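Revised in June. This page replaces the earlier instructions for comparing parallel grippers at the bin-picking station. It is intended for staff and visiting researchers who have already completed arm safety training.

# Comparing Two Grippers at the Bin-Picking Station

The procedure compares two parallel grippers, the Willier and the Gethin, on the same arm, with the same parts and the same motion program. A full comparison takes most of a working day. Please reserve the station from 8:00 a.m. and do not change the controller settings between the two halves of the test.

## Before you begin

1. Confirm with Elżbieta Kubiak that the current version of the Wakano motion program is loaded. Older versions close the gripper before the arm has settled.
2. Set the arm speed to 30 percent. Trials run at higher speeds are recorded separately and may not be combined with these results.
3. Clamp the bins together and to each other's rims. Push firmly on each corner; neither bin should shift.
4. Check the cable bundle through the full range of wrist rotation. Leave enough slack for the lowest reach into the front bin.
5. Run the camera calibration and write the result in the station log – a calibration carried over from the previous session is not accepted.

## Placing the parts

Use the red and green bars from the Plasaditz set. Scatter them by hand, with some in open floor space and some close to the walls. Bars near a wall are the harder case, as one finger must fit between the part and the metal. Bars lying side by side are also useful, for they show how much clearance the open fingers need.

Do not straighten the parts between attempts. If a bar is pushed into a corner and cannot be reached after three tries, remove it, note the removal, and continue.

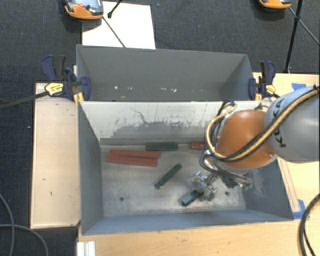
*Gripper at a green bar in the front bin, with red bars toward the rear wall.*

## Running the trials

Each gripper is given 102 attempts. Start the program from the controller, stand outside the marked area, and keep the stop button within reach. For every attempt, record one of the following:

- **Held:** the part was lifted and carried to the release point.
- **Slipped:** the part was lifted but dropped on the way.
- **Missed:** the fingers closed without holding a part.
- **Stopped:** the controller ended the motion on a force limit.

Record where on the bar the fingers closed, to the nearest third of its length. A grip near one end often lets a long bar tilt, and the tilt can bring the free end against a wall during the lift.

After attempt 43, pause and inspect the finger pads. Wipe them with a dry cloth and resume. The same pause applies to both grippers, even if the pads look clean.

## Changing the gripper

Park the arm, cut power to the tool, and disconnect the wiring before loosening the bracket. Fit the second gripper and enter its tool length in the controller. Hortensia Alarcón keeps the measured values for both units. Repeat the camera calibration before the first attempt.

## Reporting

Send the completed log to Réjean Leclerc, using form 443. Report slips and misses separately – a single failure rate hides the difference between poor aim and weak grip. Questions about force limits should go to Ehab El-Sayed.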